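4. Shared Work Surfaces and Reported Comfort

4.1 Setting and sample

The survey covered the four Sallwood sites where staff moved from assigned desks to shared tables. Forms went out in December to everyone on the site lists, 828 people in all, and 482 were returned in a usable state. A form was treated as unusable if the site code was missing or if more than half of the comfort items were blank. Plasbridge had the best return and Nollow the worst, which we put down to shift patterns at Nollow, where many staff are on site only two days a week.

The comfort items were taken from the earlier desk study (Purves and Rankin) with small changes in wording. "My desk" became "the table I used most this week." Two items on drawer space were dropped, as none of the shared tables has drawers. Answers were given on a five-point scale, and respondents could add comments in a box at the end.

4.2 Glare and surface finish

Glare was the most common complaint in the comment box. It came up more often at Calado than at the other sites, and mostly from people who sat on the window side of the building. Calado has high-gloss tables under bare tube lighting. Plasbridge has the same lighting with matte tables, and the comments there were mainly about noise.

We had expected the color of the surface to matter more than the finish. The scores do not support this. White matte tables and gray matte tables were rated almost the same, while gloss tables of either color scored lower on the items "I can read papers easily" and "My eyes feel tired by the afternoon" (reverse scored). Respondents who wore glasses gave lower scores on both items, but the gap between finishes was the same for them as for everyone else.

The walls near a table also have some bearing on this. Staff in rooms with pale, matte walls on three sides reported fewer problems than staff at the same kind of table in open areas (Figure 3). Enclosed rooms were also quieter, and the form did not ask people to separate the two. Rankin's follow-up interviews suggest that people often say a place is "harsh" or "tiring" when they mean both the light and the sound. 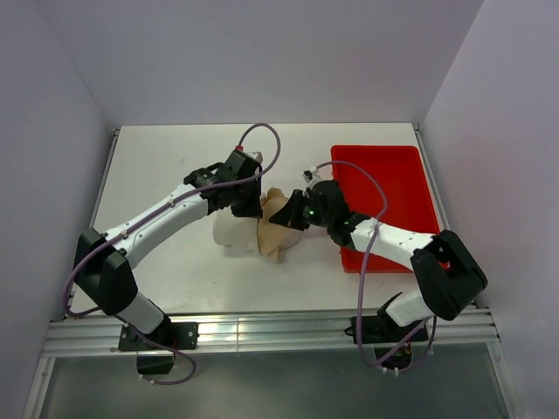
Figure 3. White tabletop with pale lavender-gray walls behind and to either side.

Ratings in the enclosed rooms were less spread out as well. In open areas the same table could receive the top score from one person and the bottom score from another, depending on the time of day. We did not record the time at which each form was filled in – an omission that should be put right in any repeat of the survey.

4.3 Edges and reach

Table edges drew fewer comments than glare, but the comments were more specific. Several people at Nollow said that a hard front edge pressed on the forearm during long spells of typing. Others said they had stopped noticing it after the first week. The item on reach ("I can get to everything I need without leaning") was rated well at every site except Calado, where the tables are deeper and power outlets are set along the far side. Calado staff who brought their own extension cords rated reach as highly as staff elsewhere.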